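Plokow 2 – handover planner for two-arm cells

Software / Planning / Plokow
Updated 2021-07-13

Plokow plans the moment when both grippers want the same small thing. You give it two arms, a camera on each wrist (a fixed one over the table helps a lot) and some idea of what you'd like held where, and it works out who grips, who waits, who lets go and how hard everyone is squeezing in the meantime. It runs next to your existing controller and sends it waypoints and finger widths. It doesn't replace the controller, so please don't rip yours out!

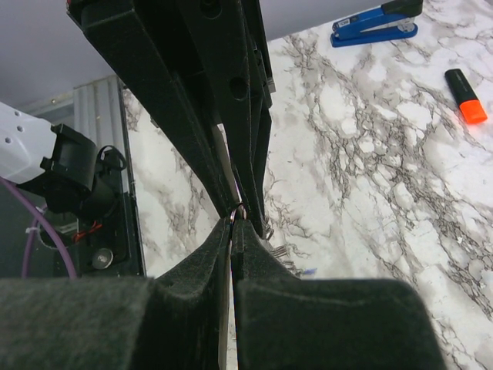 NAYELI QUINTERO

I've been writing the planning side of Plokow since the first version, and I'm the one who answers the mail, so I figured I might as well write the page too. If something here is confusing, that's my fault and you can tell me so.

What it does

Most two-arm setups I've worked with treat a handover as two separate picks with a pause in the middle. Arm one brings the thing over, arm two closes, arm one opens, and you cross your fingers. That's fine for a block of foam. It's pretty bad for anything thin or hinged or dangly, and those are the things people keep asking me about – keys, small tools, clips, tags on rings.

So Plokow keeps one shared picture of the object and plans both arms against it. While both grippers are touching the part, they're one closed chain as far as the planner is concerned, and neither wrist gets a new waypoint unless the other one's waypoint agrees with it. You can feel the difference the first time you watch it (well, I could, and I got very excited and made everyone come over and look).

The three pieces you'll see in the process list are the tracker, the planner and the width server. The tracker takes the camera streams and keeps a pose for the part. The planner takes the pose and your task file and produces the paired waypoints. The width server only does fingers. I split it out in December after a long week of chasing a bug where a slow plan would hold up a finger command, and I'm never putting them back together.

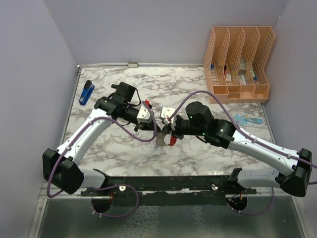
Paired planning is the part of the release I'm happiest with, and it's what most of the work went into. The old version picked a meeting point once, at the start, and stuck with it even if one arm was headed for an ugly elbow angle. Version 2 scores meeting points the whole way in, using reach, wrist angle and how much of the part each camera can still see. You'll notice the grippers come together out over the marble top, facing each other with the gray piece in between and a white pad on either side of it, and that's the sort of pose the scoring tends to like on a layout with both bases along the front edge. If your bases are on opposite sides, expect the sweet spot to move, and run the reach map before you write any tasks. Cables count too. You can draw a keep-out sleeve around each link in the setup tool, and I'd make it fatter than you think you need, especially if your cables loop out from the wrist the way these do.

The tracker and thin stuff

Thin metal is horrible for cameras. Seen edge on, it's a bright line and not much else, and then a finger closes over half of it. Plokow's tracker leans on whatever is still showing, so a ring, a hole in the body, a change of color along one edge. You mark those features when you teach the part, by clicking on them in a few stills, and the tracker weights them by how often they're hidden in your task. I'd mark more than you need and let it throw some away.

It also knows about the fingers. If you load a finger profile (shape, pad thickness, color), it'll stop trying to match part features on top of your own gripper, which sounds silly until you've seen a tracker fall in love with a felt pad. Dark, fuzzy pads are easy for it. Shiny bare ones are harder and I'd turn the exposure down a notch.

Everything else on the table is clutter to the tracker unless you tell it otherwise. You can leave your office stuff lying there. I do.

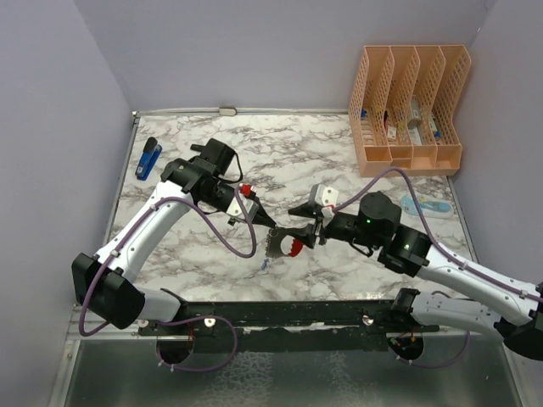 Metal tool with a red grip between the two grippers, blue stapler over on the left.

Handover modes

Hard swap. The receiving gripper closes, the giving one opens, done. Fast, good for stiff parts.

Soft swap. Both hold while the giving side eases off in steps, and the planner watches the pose the whole time. If the part starts to drift, the giving side squeezes again and the step is retried. It's what I use for pretty much everything now, even when I don't need to.

Shared hold. Neither side lets go. One steadies, the other works. This is for opening, folding, pulling apart, turning something around its own hinge. You tell it which arm is the anchor, and the anchor gets very stubborn about its pose. Shared hold was marked experimental for ages, and I've finally taken the label off, though I'd still start slow with it.

There's a fourth one in the menu called Follow, where the second arm just mirrors the first at a distance. Somebody at Ruver asked for it and I liked it enough to leave it in.

Speed

On my test machine a paired replan takes some 44 milliseconds with both wrist cameras going. It's a plain desktop with an ordinary graphics card. Turning on the overhead view adds a little, and I'd still turn it on. If a replan comes in late, the arms finish the segment they're on and hold there. They don't guess. 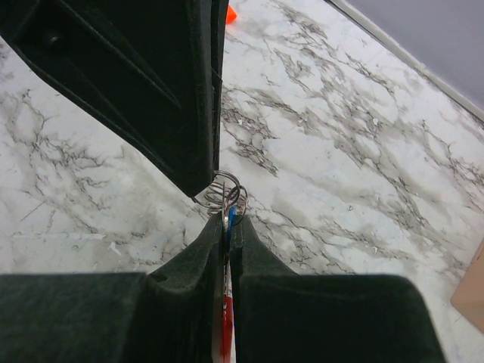 Wrist view: split rings standing up out of the slot, a bit of blue and a bit of red down between the green pads.

Teaching rings and tags

Since I get this question constantly – yes, you can teach a bunch of loosely connected things as one part. It's called a cluster. Each member gets its own little pose, and you pick which one the grippers care about. For anything on a ring I'd grip the flat tag and leave the ring as a free member, so the planner lets it flop and doesn't panic about it. When the other gripper comes down from the far side, it aims for whichever member has the most clear space next to it. You can override that per step in the task file.

If two members look alike, give them different names and mark at least one feature that tells them apart. The tracker will happily swap them on you otherwise, and it's a pain to spot in the logs.

What you need

Two arms with a position interface that accepts streamed waypoints. Grippers that report width. Force reporting is nice, and soft swap gets noticeably smoother with it, but it'll run on width alone.

A calibrated camera per wrist. The calibration tool is in the box and it's the old Irstead one with a new front end, so if you have Irstead files from before, they'll load.

Linux, a wired network, and a clock that all your machines agree on. Please check the clock first when things look weird. So much of my mail is the clock.

Getting it

Plokow is sold by Restrepo as a yearly license per cell, and a cell is one pair of arms, however many cameras you hang on it. The trial is the full thing with the task recorder switched off. Upgrades from version 1 keep your part library, but you'll need to reteach meeting points, and the old task files go through a converter that's a bit fussy about comments.

Manual, reach map templates and sample parts are on the downloads tab. The sample parts include a cluster you can pull apart and poke at, and I'd start there before teaching your own.

Known problems

The setup tool forgets your sleeve drawings if you rename an arm. Export first.

Follow mode ignores keep-out sleeves on the second arm. I'm working on it.

The pose overlay draws in the wrong place when the overhead camera is mounted upside down. The poses themselves are fine, and there's a flip checkbox hiding under Display, near the bottom.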